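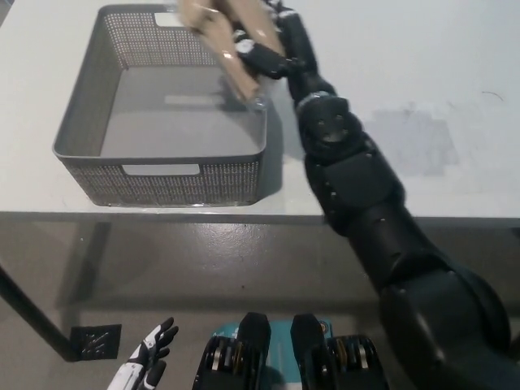

Weltberg Carry-On Organizer Set: Four Months of Checkpoints

Reviewed by Zachary Sutherland, 2018-09-17

I bought the Weltberg set in March, before a run of work trips that had me going through airport security most weeks. It comes with 4 zip pouches, a clear liquids bag and a flat sleeve for a laptop.

The liquids bag is the part I use most. It holds a week of toiletries in travel bottles and stands up by itself in the tray. Screeners at three airports accepted it without comment. At a fourth I was told it was slightly too big and had to move everything into one of theirs, so check the size rules where you fly.

The laptop sleeve is less good. The zipper runs along the long side and catches on the lining about halfway – annoying when there is a line behind you. My 13-inch laptop fits, but the charger does not go in with it. My coworker Laiba Hayat has the Skindside sleeve, which opens at the top and comes out of a backpack much faster. It has no padding at the corners, though.

The pouches are fine. I keep cables in one and medicine in another, and the seams have held up. One zipper pull came off in the second month. Weltberg sent a replacement after two emails.

Empty, the whole set weighs nearly 200 grams. That matters if your airline weighs carry-ons, and mine has started doing it at the gate.

Would I buy it again? The liquids bag and pouches, yes, if they were sold without the sleeve. As a full set I would wait for a sale. The gray color hides dirt well. The white one does not, going by Jaxon McIntyre's.

Rating: 3.5 out of 5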